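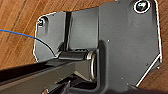
Are waxless skis really enough for the Kernach loop?

Asked by dolmen_pete, 1/18/21

I keep reading that a waxless touring ski will get you round the Kernach loop in any conditions. I have my doubts. The shop in Sisgate told me the same thing, but then the shop in Sisgate had a rack of waxless skis to shift.

I've skied the flat part by the reservoir a few times on borrowed skis and it was fine. What bothers me is the pull up from the Tulavus side to the col. The map gives it 1,000 feet of climb and the contours are bunched up near the top. Somebody on the trail report page says he "strolled up it" with no skins. He also says it took him an hour from the car park, so I'm inclined to take the rest with a pinch of salt.

So, two things. Do fish-scale bases grip on that climb when it's been thawing and freezing, or do I need skins? And is the snow cover on the far side as good as people are making out? I'd be going with my brother, who is fitter than me but has never skied downhill on anything narrow.

Answer from Maricica Gavrilă

It depends on the day, and I'd be wary of anyone who tells you otherwise.

On fresh or slightly packed snow the scales will hold for most of the climb if you keep your weight over your heels and don't lean forward when it steepens. After a thaw and a hard freeze they are close to useless on the upper part. I have watched people with very nice new skis sidestep the last stretch for the best part of an hour, and I've been one of them. Short skins weigh next to nothing and live in the bottom of my bag from December onwards. Full-length ones are overkill for this route in my view, though plenty of people will sell you a pair.

The manufacturers' talk of "all-condition grip" I ignore. I've owned three pairs with that sort of wording on the box and they all slid backwards on ice.

As for cover, the far side faces south-west and gets stripped by the wind. The trail reports tend to be written by people who turned round at the col, so "great snow throughout" often means great snow as far as they went. When I was over there earlier in January there were bare stones at the second stream crossing and I took my skis off twice. It may have filled in by now - I wouldn't count on it.

Your brother is the part I'd think about. The descent is narrow with a bend at the bottom, and narrow skis without metal edges don't turn much on a crust. Let him try the forest road first. If he can't snowplough to a stop there, go up to the col and come back the way you came. It's the better view anyway.

Answer from jang_nordic

Did it last winter on waxless, no problem. People overthink this. Just go early and bring a flask.

Answer from hobnail

"Go early" is bad advice after a freeze, as early is when it's hardest. I'd wait until late morning when the top layer has softened a bit, and still carry skins. Agree with Maricica about the stream. The footbridge there was iced over too, so walk it.

Is the Jang hut open this winter? The website says yes but it said that last year as well and we found the door locked.

Comment from dolmen_pete

Thanks. Short skins it is, and we'll probably turn round at the col. No idea about the hut, I wouldn't rely on it.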